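Sorting the laundry in the new place

I have lived in Flakdale since September and I still don't have a good spot for folding clothes. The bedroom is small and the bed is usually covered in something else. The washer is down the hall, it takes 70 minutes on the regular cycle, and everything comes back in one heap.

For the first few weeks I folded on the couch. Things slid off, and I lost one sock behind the cushions and found it while looking for the remote.

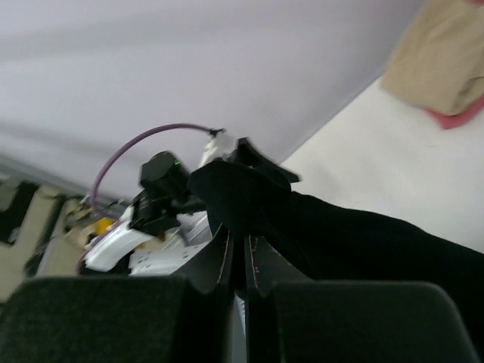
Folding goes better for me on a hard, flat surface, and white is the best color for it. Dark clothes are the worst part of any load, mostly because I can't tell one black thing from another on a dark bedspread. Black fabric against white shows up right away, even when it's bunched at one end and stretched out long. Light things are easy anyway. The beige cloth was already folded by then, with a bit of pinkish red showing under it, and I left that stack in the corner.

My order now is towels and cloths first, then shirts, then anything black, then socks. I used to do socks first and run out of patience before the shirts.

I looked at a folding board from Pristel and decided I didn't need it. What I do need is a second basket. The one I have now holds 37 liters, and a full load with towels doesn't fit.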